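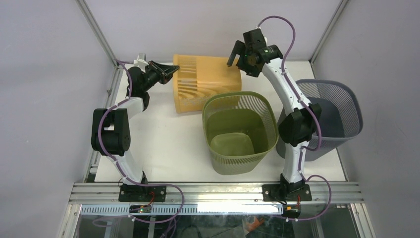 21 Jun 2023 – By Asamoah

Last updated 4:10 p.m.

The Utham weekly will end its print edition in July and move all local coverage to a shared newsroom run by Lillent, the publisher said in a notice to subscribers. The newsroom already serves 12 small papers, 10 of them without a full-time reporter of their own. 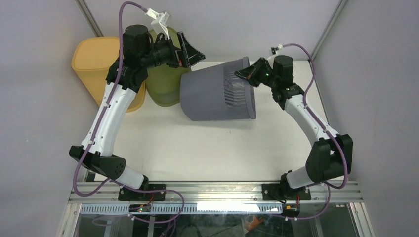 Vol. 28, No. 13

Under the agreement, Lillent supplies editing, layout and web hosting – the Utham title keeps its name and its archive. Legal notices will be posted online and mailed on request. Paid print subscriptions convert to digital access for the remainder of their term, or can be refunded.

Skokelier, which prints the paper under contract, will complete the current press schedule. Terms were not disclosed.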